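工房通信 12月号
ものを手放すまえに、ひと呼吸

寒くなりましたね。朝、工房の鍵を開けるときに指先がかじかんで、鍵穴になかなか入らない季節になりました。みなさま、風邪など召されていませんか。わたしのほうは、先月から引きずっていた咳がようやくおさまって、生姜湯の瓶もそろそろ底が見えてきたところです。

さて今月は、年末の片づけの話を書こうと思います。毎年この時期になると「捨てていいものかどうか迷っている」というお便りをたくさんいただくのですが、今年はとりわけ多くて、箱にためておいたら100通を超えてしまいました。全部にお返事を書きたい気持ちはあるのですけれど、さすがに手が追いつきませんので、この場を借りてまとめてお答えさせてください。

いちばん多かったのは、思い出の品のことでした。お子さんの小さいころの上着、亡くなったお父さまの万年筆、旅先で買ったきり一度も使っていない茶碗。読んでいるこちらまで、しんみりしたり、くすっとしたり。わたしの家にも、祖母の使っていた裁縫箱がありまして、蓋の蝶番はとうに壊れているのに、毎年12月になると一度出して、中の糸巻きを並べなおして、また押し入れに戻しています。片づけになっていないと家族には笑われますが、あれはあれでいいと思っているんです。迷うものは、迷ったまま来年に持っていってもかまわない。そのくらいの気持ちでいたほうが、ほかのところがよく進みます。

以前この通信にも書いてくださったRoos Deckerさん、いえ、正しくはRoos Dekkerさんですね（前号でも綴りをまちがえて、たいへん失礼しました）。そのDekkerさんに教わったやり方が、今年も役に立っています。家じゅうを一度にやろうとしないで、引き出し一段だけ、20分だけと決めて始めるのです。台所の時計を見ながらやって、20分たったら途中でもお茶にする。これが案外はかどりまして、わたしは先週から台所の引き出しを八段、終えることができました。輪ゴムと割り箸と、いつのものか分からない乾電池がどっさり出てきました。乾電池は普通のごみに混ぜず、お住まいの町の決まりにしたがって出してくださいね。

服のほうは、Clesberg通りのお店で今年も引き取りをしてくださいます。洗濯をして、ポケットの中を確かめてからお持ちください。去年はコートの内ポケットからお札が出てきて、持ち主の方を探すのにずいぶん電話をかけたそうです。毛糸のものは、虫食いがあっても大丈夫。Yanの編み物の会で、ほどいて膝掛けに編みなおしてくれます。去年できあがった10枚は、どれも色の合わせ方がすてきで、一枚ほしいなあと本気で思いました。

それから、ご相談のなかで目立って増えたのが、古いパソコンや電話機の始末です。押し入れの奥に、もう何年も電源を入れていない機械が眠っているお宅、多いのではないでしょうか。

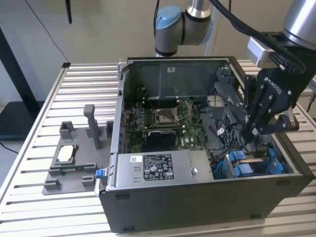 横に寝かせて、側面の板を外したデスクトップパソコン。

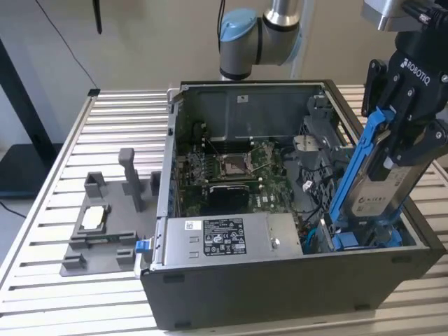
片づけのなかでも、写真や手紙の入った機械ほど後回しになるものはないと思います。重いし、線はからまっているし、どこに持っていけばいいのかもよく分からない。けれども処分のまえに、どうか中身のことだけは考えてみてください。青い枠に収まったハードディスクが写っていますけれども、デスクトップ型の場合、家族の写真も年賀状の住所録も、たいていはああいう部品の中に入っています。残しておきたいものは先に別のところへ写し、そのうえで、データの消去まで引き受けてくれるところに頼むのが安心です。Cudumの集会所でも、今月は機械の片づけについての相談の机を出します。朝の10時からです。本体を抱えて来られなくても、機種の名前を紙に書いてきてくだされば、お話はできます。受付はTelidisの窓口でもお電話でも承っていますので、ご都合のよいほうでどうぞ。

最後にひとつ、お願いです。Clesberg通りのお店の前は道が狭いので、お車でいらっしゃる方は裏手の空き地に停めてください。雪の日は足もとがすべりますから、どうぞゆっくりと。温かい麦茶を用意しておきます。

来月号では、裁縫箱の蝶番をとうとう直してみた話を書く予定です。まだ直していないのですけれど。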